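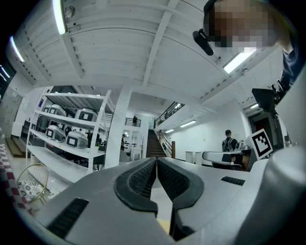

Cutting a Rap Album for Vinyl: An Interview With the Engineer Behind the Zillotton LP

The digital version of Zillotton's second album came out in March. The vinyl version came out in October, with a different running order, two shorter tracks and noticeably less bass on the last song of each side. Fans on the label's message board asked whether the record had been censored, whether a guest verse had been pulled, or whether the pressing was defective.

The engineer who prepared the vinyl master at Vatel, a two-room mastering studio, agreed to go through the changes on the condition of not being named. The engineer has worked on rap and electronic releases for the label Brallov for several years and did not work on the original mixes.

The first issue was running time. The digital album has 16 tracks and was never planned as a record. "When the files came in, I added up the sides before I listened to anything," the engineer says. "At 33 rpm I like to stay under 20 minutes a side for this kind of music. The first half was at 24 and change. You can cut 24 minutes, but you pay for it in level."

Bass takes up room on a disc. A loud, low note moves the cutting stylus farther from side to side, so the grooves need more space between them. A long side with heavy bass has to be cut quieter, and a quieter cut puts the music closer to the surface noise.

Brallov was asked whether it would pay for a second disc. It priced the job both ways and stayed with one. The pressing run was 2615 copies, and the label had already announced a price.

"So then it's an editing job," the engineer says. "The producer took out one full repeat of the hook on track four and most of the outro on track nine. The outro was a loop with rain on it. It went on for a minute and a half. He said he had never liked the length anyway, but I think he was being polite."

Two interludes were moved off the record and included with the download code. No verse was removed. The engineer is firm on that point and brought it up twice.

The running order changed for a separate reason. The groove at the outer edge of a record passes under the stylus faster than the groove near the label, even though the disc turns at a constant speed. High frequencies suffer most toward the center. Sibilance, the hard "s" sound in a vocal, tends to turn into a rasp.

"Track eight was the problem," the engineer says. "It's the single, it's 107 beats per minute, there are hi-hats all over it, and the vocal has been brightened at least three times by three different people. On the digital album it closes the first half. On vinyl that puts it in the worst spot on the side."

The single now opens side B. A slow track with a filtered piano sample took its place. Zillotton approved the change after hearing both versions on a reference disc, and the engineer says that conversation lasted ten minutes. The conversation about the bass lasted several weeks.

Much of the low end on the album comes from a sustained, tuned kick drum that had been widened with a chorus effect. In stereo this means the left and right channels carry slightly different bass, sometimes moving in opposite directions. On headphones it sounds large. On a lathe it pushes the stylus up and down as well as side to side, and if the movement is too deep the groove can go shallow or lift out altogether.

"The usual fix is to make everything mono below a certain point," the engineer says. "I started at 150 hertz. They heard it right away. They said the kick had moved into the middle of the room and sat down."

The second attempt kept more of the width and lowered the level instead. The third used the original mix sessions, which had to be found first. The album had been mixed at Biswas, a rental studio that closed its larger room in the spring, and the backup drive was missing the session for one song. That song, the closer on side A, was treated from the finished stereo file.

"If you compare the two closers, you can hear which one I had the session for," the engineer says. "Side B, the kick is down a little but it has the same shape. Side A, everything around it is down too. I was working on the whole mix, and the vocal came along for the ride."

Asked about loudness, the engineer describes the digital master as "very finished." It had been limited hard, with peaks shaved flat to raise the average level. The mastering house that made it was asked for versions without the final limiter and supplied them for all but one track.

"People think a louder file makes a louder record. The lathe doesn't care what the file says. I set the level at the cut. If the peaks are already flat, I get the distortion and none of the volume."

The vocals got the most time. De-essing was done by hand, one word at a time, on the songs nearest the center of each side. The engineer prefers this to running a single processor across the song, which can dull the snare along with the voice. One verse on side B has a run of plural rhymes that took an afternoon.

Test pressings arrived in July. The first set had a tick on side A that repeated once per turn, traced to a mark on the stamper, and the plant made a new one. The second set was approved after being played on four turntables, including a cheap all-in-one player with a ceramic cartridge.

"That one matters," the engineer says. "Somebody is going to play it on that. If it skips, they return it, and the label calls me."

It did skip, on the first kick of side B. The engineer had the opening cut again with the kick down 1.5 decibels for the first two bars. On the message board this edit has been described as a mistake in the fade-in. There is no fade-in.

Of the full run, 710 copies were pressed on clear vinyl and the rest on black. The engineer was not involved in choosing the color and declines to say which one sounds better. Both came from the same lacquers.

Brallov has asked Vatel to prepare the group's first album for vinyl next year. The sessions for that one are complete, and the running time is 38 minutes.

"I've asked for the unlimited mixes already," the engineer says. "I asked before they sent a contract."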